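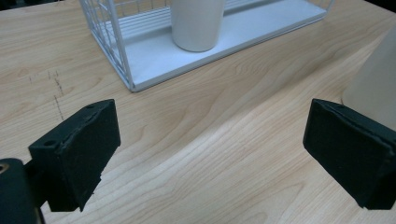 PLORKECK COMMUNITY WORKROOM
Furniture and Fittings Meeting
Minutes, January 2022

1. Minutes of the October meeting
Accepted with one correction. The October minutes say the members "welcomed" the new tabletop. Fredy Nina asked that this be changed to "noted," as she did not remember any welcoming. Changed.

2. Tabletop, main room
The supplier, Wullerik, describes the top as "premium maple character." Fredy Nina asked what the word character was doing there and whether it cost extra. The color is pale and the grain is long and wavy, running on a slant across the top, and most of those present agreed it looks good. Looks were not the complaint. The question is whether a pale surface with a light satin finish belongs in a room where people glue, paint and set down coffee.

Wullerik's letter says the finish will stand up to "1,000 wipe-downs." The letter does not say what was used to wipe, or how hard, or who kept count. The chair suggested the figure be taken in good faith. Fredy Nina said she would take it in writing, with the test attached.
Action: Fredy Nina to write to Wullerik. No further order until there is an answer.

3. Polish
A sample of Sirko polish has been offered at no charge. The leaflet promises that it "feeds the wood." It was asked how a polish would feed anything through a factory finish. No one present could say. A member who has used Sirko at home likes the smell.
Agreed to try it on the underside only and look again in two weeks. It is not to go on the top in the meantime, whatever the leaflet says.

4. Table mats
Pralport has quoted for felt mats to cover the working area. The chair was in favor. Against: the room paid for a nice wood grain and would then be hiding it under felt. Also against: the last mats went missing. The chair said mats are cheaper than a new top. This was accepted as true but the Pralport price was still thought high for felt.
Vote: two for, two against. Left over to the next meeting.

5. House rules for the table
The draft sign ran to a full page. Cut down to the following:
Wipe up spills right away.
No cutting straight onto the wood.
Hot things go on a trivet.
Doubt was expressed that a shorter sign would be read any more than the long one. Sign approved anyway.

6. Other business
The cupboard door still sticks. Carried over again.

Next meeting to be set once Wullerik replies.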